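Stand: 17. November 2020

# Haushalt in der Wahlwoche

In Clurnov wird vor jeder Wahl etwas knapp. Im April waren es Gas und Brot, beim letzten Mal hat die Regierung drei Abende eine Ausgangssperre verhängt. Ich schreibe hier auf, was sich in unserer Küche und in der Werkstatt bewährt hat.

**Wasser.** Wir füllen 80 Liter in Kanister und schreiben das Datum auf den Deckel. Die Kanister stehen im Flur, dort ist es dunkel.

**Kochen.** Linsen am Morgen einweichen, dann brauchen sie am Abend weniger Gas. Den Topf nach dem Aufkochen in eine Wolldecke wickeln und eine Stunde stehen lassen — der Reis wird so auch gar.

**Brot.** In der Bäckerei Grenis kostet der Laib jetzt 159, in der Wahlwoche war er einmal bei 970. Wer Mehl hat, backt besser Fladen in der Pfanne.

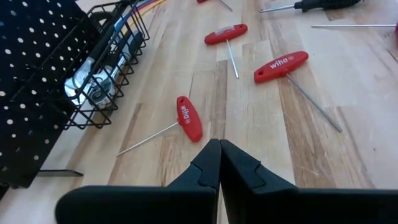
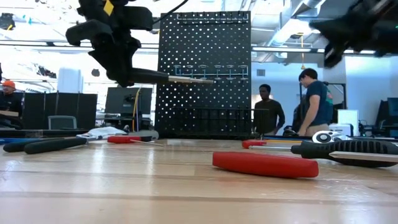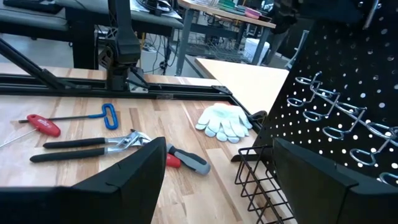 *Erstes und drittes Bild: Sechskantschlüssel mit rotem T-Griff auf der Werkbank. Zweites Bild: Schraubendreher vor der Lochwand.*

**Fensterläden.** Die Scharniere vor der Wahl nachziehen und ölen. Nach Beginn der Sperre darf man bei uns nicht mehr auf die Straße, auch nicht mit der Leiter.

**Radio.** Die Batterien herausnehmen und getrennt lagern. Waqas Siddiqui aus dem zweiten Stock hat seine darin gelassen, und die Kontakte waren grün. Mit Essig und einem Wattestäbchen ging es wieder ab.

**Papiere.** Ausweis und Wahlkarte in einen Gefrierbeutel stecken und an die Innenseite der Wohnungstür hängen. Kopien liegen bei einem Nachbarn, dem man vertraut.

**Plakate.** Kleister von der Hauswand löst sich mit warmem Wasser und etwas Spülmittel. Zehn Minuten einwirken lassen, dann mit dem Holzspachtel abnehmen. Vorher bitte fragen, ob das Plakat schon entfernt werden darf — bis zum Wahltag ist es verboten.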